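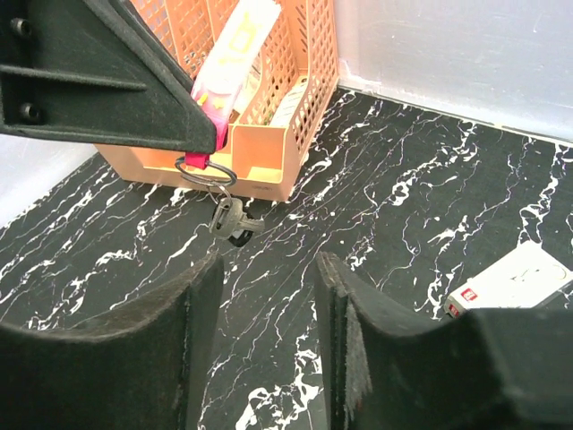 Tag, split ring, grey key and the black one tucked behind it. Orange basket at the back.

Wednesday, started 9.40, finished when the tea ran out

Keys again. Went through the register from the Gisetholm move against what is in the cupboard. Register says 154 keys. Cupboard disagrees and will not be drawn on the details. The worst of it is the F section (Flamley building, ground floor), where three entries read "small key" and one reads "other small key".

Decisions so far, until somebody has better ones:

One tag per ring. We have had rings with two tags giving different rooms, and people simply believed whichever one they liked.

Long strip tags for anything that leaves the building. The little round ones vanish into coat linings. Yellow lettering on pink looked cheerful in the catalogue. In strong light it washes out so badly that I'm not sure I could tell a 3 from an 8, or from a smudge. Dark ink for the next lot. There are up to 200 blanks left in the Nkosi drawer so the next lot may be some way off.

Split rings stay. Yes, they eat fingernails. The snap hooks opened in people's bags and we spent most of July finding out which keys had been on them. The extra little link between ring and key is worth having as well: the key hangs flat and the head doesn't jam against the coil.

Black key on the same ring as a metal one: allowed if both are for the same door or cabinet. Otherwise separate them. The dark one hides behind its neighbour and gets signed back in as "1 key".

Which brings me to the tabletop. Black marble pattern, white veins, very smart, chosen by someone who has never dropped a black key on it. Anything small and dark put down in the middle is gone unless you get your nose to it. Veins mostly run front to back, so even the outline is no help.

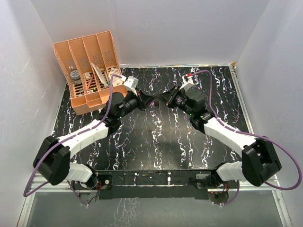
Middle of the table from further back. Something tiny and dark just under where the tips meet. I had to look twice.

Tried a sheet of plain paper as a landing pad. Works perfectly and slides onto the floor if you breathe near it. A tea towel was proposed. A tea towel was tried. It now has a key-shaped lump folded into it and is in the wash, I think.

Basket: keep the orange one. It's the only thing on that table you can find from the doorway. Low at the front, so a hand goes in without knocking the sides, and the holes let you see roughly whether there's anything in it. The same holes are a nuisance for split rings, which like to get a foothold in the lattice. Lower front is solid, so rings to the front, anything flat to the back. I have written this on a card. I give the card a fortnight.
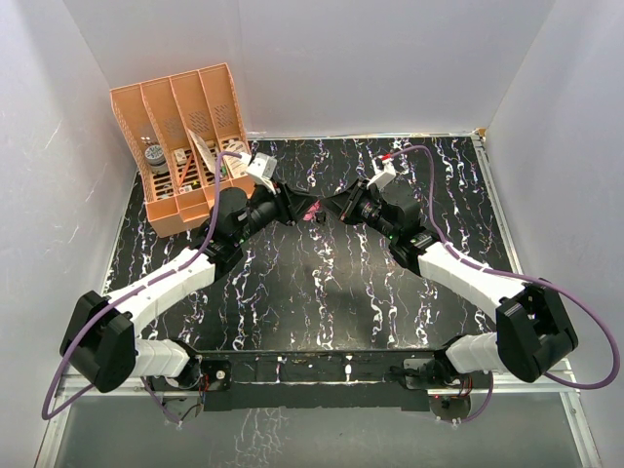

The alternative was the grey Galtis tray, with compartments sized for some object I have never met. Too shallow for a tag, too narrow for a ring. It can go back to holding washers.

Cabinet 554 still has no key that fits. Tried the spare bunch, then the other spare bunch, then pulled the door and it was open. Contents: one empty folder labelled KEYS.

To do
- dark marker, the sort that doesn't rub off on plastic
- rewrite the F section without the word "small"
- proper mat for the tabletop, pale, with some grip to it
- check the tea towel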